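Hilo sobre los dos brazos que estamos montando en el taller compartido, que llevo semanas prometiéndolo y ya me da vergüenza 🧵

Para quien llegue nuevo: el proyecto se llama Furnival, lo llevamos Rocío Pacheco y yo (Noelia, hola!) y la idea es que doble ropa. Camisetas, toallas, trapos, lo que sea. De momento dobla más bien poco, ya os aviso.

Lo primero que cambiamos fue la mesa. Empezamos con un tablero liso y la tela patinaba muchísimo, los dedos empujaban y la prenda se iba de paseo. Ahora está forrada de gris, con las esquinas redondeadas, y se nota una barbaridad (Rocío la forró dos veces porque la primera le quedó una arruga en medio y el detector de bordes se volvía loco con ella).

Las pinzas son de dos dedos, paralelas. Los dedos los he rediseñado tantas veces que ya no me acuerdo de cuál era la versión buena. Acaban en punta para poder meterse debajo de un pliegue, que con los anchos de antes era imposible, solo aplastaban.

Sí, un soporte es verde y el otro blanco. Se me acabó el filamento verde un sábado por la tarde y no iba a esperar al lunes 😅

Lo que más cuesta con diferencia es el arranque. Si le das la prenda ya estirada, la secuencia de doblado sale bastante decente. Pero si se la dejas hecha un gurruño tiene que encontrar una esquina, y una tela arrugada está llena de cosas que parecen una esquina y no lo son.

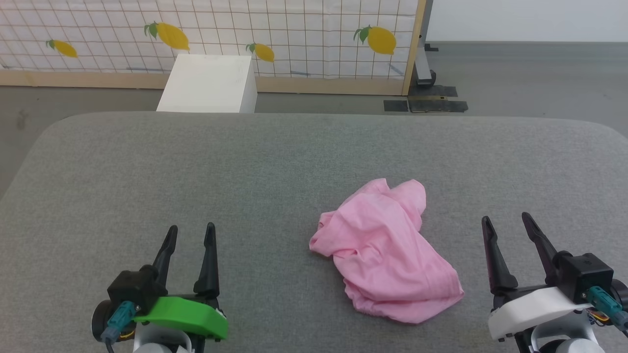
Mi truco provisional: buscar el punto más alto del montón, agarrar, levantar, soltar y volver a mirar. Así hasta que asome algo de dobladillo. Feo, pero funciona más que cualquier cosa elegante que hayamos probado. Le he puesto un máximo de 4 intentos, y si no lo consigue se para y pita.

(El pitido lo vamos a cambiar. En el taller nos odian un poco.)

Grabaciones: llevamos 724 demostraciones teleoperadas, casi todas de Rocío, que tiene mucha mejor mano que yo. Las mías hubo que filtrarlas, me pongo nerviosa y cierro la pinza antes de tiempo. Tres noches enteras limpiando datos, no se lo recomiendo a nadie.

Cosa tonta que nos hizo perder una tarde: los conectores de los motores. Si el cable tira un pelín al girar la muñeca, el motor desaparece del bus y el brazo se queda frito a medio movimiento. Dejad holgura, y sujetad el cable al brazo, no al soporte de la pinza!!

Me preguntabais por el software: todo casero en Python, un script para cada brazo y otro que los coordina. El coordinador es un espanto, lo estoy reescribiendo. Cuando me atreva a enseñarlo lo subo con los STL de los dedos.

Y lo de si se puede hacer con un solo brazo: para trapos pequeños puede que sí, para una camiseta yo ni lo intentaría. Estirar tirando de dos lados a la vez te ahorra la mitad de los disgustos.

Siguiente paso, almohadillas nuevas para los dedos. Tengo tres materiales pedidos y en cuanto lleguen los pruebo todos con la misma prenda. Si alguien ha usado silicona blanda para agarrar punto fino, que me cuente qué dureza, por favor, que voy a ciegas.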